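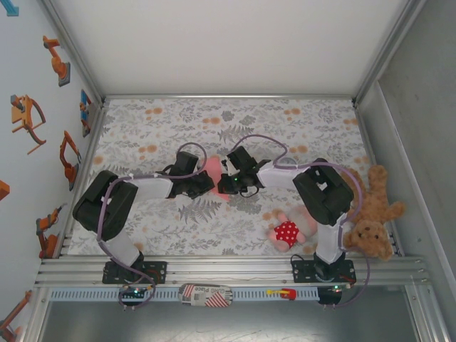
Rosstead cell from the front, both arms in over the pink piece.

October, morning

Finger swap on both grippers is done, so this is mostly a record of what went on and what still needs doing. Nia Probert did the left arm, I did the right.

Old fingers came off after the pads started lifting at the tips. The new yellow ones are the same pattern, open lattice with the black pad on the outside edge. Four screws a side. The screws from the Sjögren kit are slightly too long for our carriers and bottom out before the head seats, so we kept the old ones. Bag of spares is in the top drawer with a label on it. Please don't mix the two lengths.

Closed position had moved on both grippers, as it did last time. Re-zeroed with the pads touching and no load, saved under the existing names in Planusden. I left grip force at 30 per cent for soft items. Nia tried 50 and the motor on the left gripper ran warm after a few minutes of holding, so it went back down.
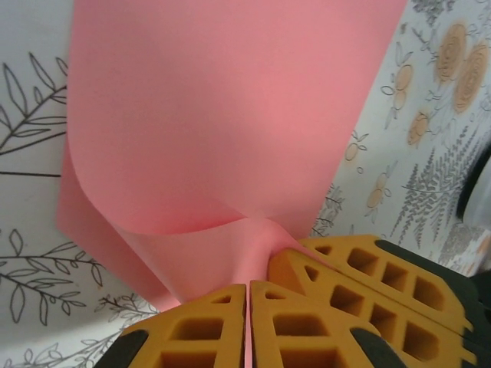

With soft sheet material the fingers need to come in fairly square to the fold. If the wrist is rotated too far one finger gets there first and pushes the material along before the other one closes. I have taken the closing speed down a step to give it time to settle. It costs a bit on each cycle and I can live with that.

Cables. The purple ones are fine along the forearms but the loop at each elbow had crept down towards the base. Re-tied both with the arm folded right back, then drove each joint to its limits by hand with the power off. Nothing snagged. The loop by the right base is still wider than I would like and wants another tie, low down, when someone has the small clips to hand. Leave slack above the grippers – the last lot of ties were pulled too tight there and we lost a connector.

Rail bolts under both mounting plates checked with the torque driver. Left plate all good. Right plate had two bolts that moved, marked with paint pen now.

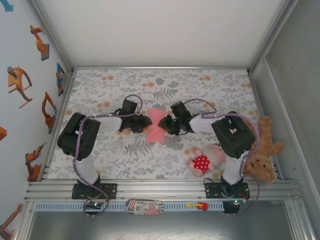

Centre meeting point was next. We brought the tips together slowly at low speed and set the soft stop a little short of contact. The old value dated from when the cell was at Clirnby and had never been redone on this rail, which would explain the odd knock Leif Dalen kept hearing. His note about a loose bearing can be struck out; I found no play in either wrist.

Boards by the bases: reseated the plugs on both, brushed the dust out, lights came back green at power-up. Thin red wires by the plates could do with sleeving. 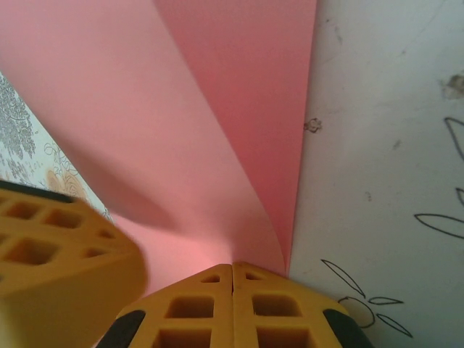 Cell book 2, p. 30

After lunch. Ran the pick and hold again with the new zero. Wrist views are usable on both sides, though the near finger on one of them sits very close to the lens and goes soft. Nia thinks the camera bracket could come up a notch. It will mean redoing the hand-eye calibration, so I'd like to do it together with the cable tie and not open everything up twice.

Still to do:
Extra tie on right cable loop
Sleeve the red wires, both plates
Camera bracket up one notch, then recalibrate
Recheck the paint marks on the right plate after a full day's running
Ask Sjögren for the shorter screws

Leif has the cell tomorrow. Speed override is at the low setting, turn it up once you have watched a cycle through.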